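Fumiko Hoshino has read the draft handling rules twice and isn't sold. "Sixteen pages on emergency stops," she says. "One paragraph on the person holding the tool."

Hoshino audits demonstration work, where people carry out household jobs with hand-held grippers so that robots can learn from the recordings. The draft, put together by Maruyama and Carcombe, sets a session limit of 80 minutes. Where did that come from? "I asked. I got a shrug and a spreadsheet."

She is harder on the cable rule. It says cables must be "managed."

"Managed how? Taped? Clipped to a sleeve? You can tick that box with your eyes shut."

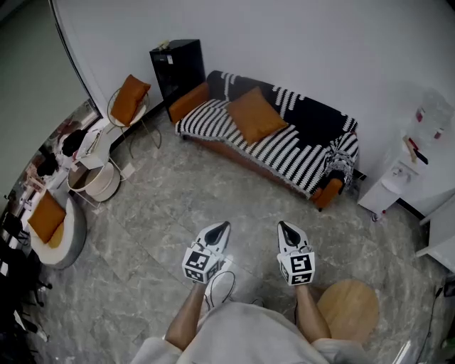

Hand-held grippers, lounge room

A gripper in each hand means no free hand if you trip, she points out, and a cable can hang below the tool where you aren't looking. She wants the floor walked before each session, and a 30-minute cap until somebody shows her data for a longer one.

Nerkton says it will adopt the draft in March. Does she expect that to change much? "They'll have a certificate for the wall. Ask me again when they publish their injury log."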